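Workshop tips: getting simulated kitchen grasps to mean something

Most of the advice going around about grasp software comes from people with something to sell, or from people who got one good run and wrote it up the same evening. These are the tips I still use after throwing out the rest. They assume a simulated kitchen, a parallel gripper and a view from the wrist.
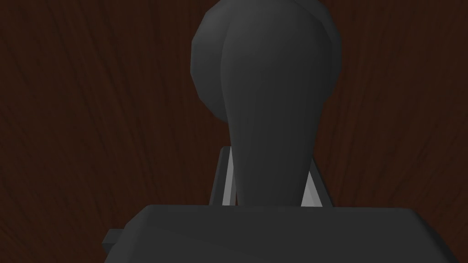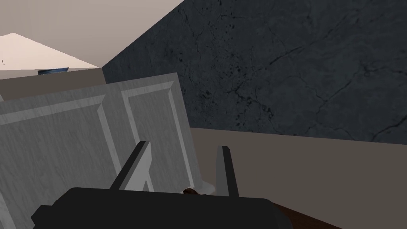 Wrist-level views in the simulated kitchen. In the second one the fingers are open.

Save the view along with the score. Our old habit was to log success or failure and a seed number. That tells you how often you lost. I keep the wrist view at every planner decision now, and I look at them in a batch with coffee before I open a single chart. In the first view the dark object takes up so much of the middle that its top doesn't fit. A segmenter that wants a complete outline will make up the part it can't see, and it will report high confidence while it does so. Check what yours does with a cropped object before you believe any number it gives you.

Mask the gripper, but check the mask. The body of the gripper sits along the bottom in both views, and it will be in pretty much everything you record. If you mask it too tightly, the perception code finds a new obstacle that follows the arm everywhere. Too loosely, and you lose the rims of small things sitting right behind it, like the brown one and the off-white one in the second view. I redraw the mask whenever the hand model changes, even if the changelog says the geometry is the same. The changelog has been wrong on this twice.

Don't trust dark on dark. Gray object, gray hand, not much between them in tone. Depth helps if your depth is clean, and in a simulator it's far too clean. Add noise before you congratulate yourself. I was told that Livness handles this with its default settings. It did, on the default scene. On ours it merged the hand and the object into one lump until I turned the smoothing nearly all the way down.

Wood grain and marble veins are a cheap test. Edge detectors love them. Swap the textures for plain color and run the same seeds again. If the results move a lot, your perception is reading the counter, and no amount of planner tuning will fix that. I do this first these days and it has saved me plenty of evenings.

Run more seeds than you want to. Seventeen was my number for a long time because it finished before lunch. Then Yogesh Saxena reran one of my "improvements" over 400 seeds and the gain went away. I was annoyed for a week. He was right, and 400 is now the floor for anything that gets merged. For a quick look 62 is fine, as long as you don't put it on a slide.

Planning time limits: set one and leave it alone. Ours is three seconds. Every planner looks better with a longer limit, and the people comparing planners know that. If a write-up doesn't give the limit, I skip the results table.

Collision padding. Somebody will tell you to add padding until the bumps stop. The bumps do stop, and so does the planner, which now can't find a way past a cabinet panel that a toddler could reach around. Start with thin padding, look at which contacts you get, and pad only the shapes involved. Keep the fingers separate from the hand body in the settings file. Flonine lumps them together unless you dig for the option, and the option is in the advanced menu under a name I would never have guessed.

"Fingers closed" is a motor state. It isn't a grasp. I still see scripts that count it as one. Check finger width against the object, then lift, then check again. If the width has dropped to zero you are holding air.

On the auto-tuners: I tried the one in Quintero through most of February. It found settings that scored beautifully and shoved objects sideways into the wall to get there, since our scoring didn't penalize that. My fault, I suppose — but the tool's report called it "robust". Read the replays of your ten best runs as well as your worst ones. The best ones are where the cheating is.

Version the scene files with the code, in the same commit. I have no clever argument for this one. I lost two days to a counter that had been raised slightly in somebody's local copy.

I haven't made up my mind on Flanix. The replay viewer is good. The claims on the front page I'd leave alone until someone outside the company posts their seeds.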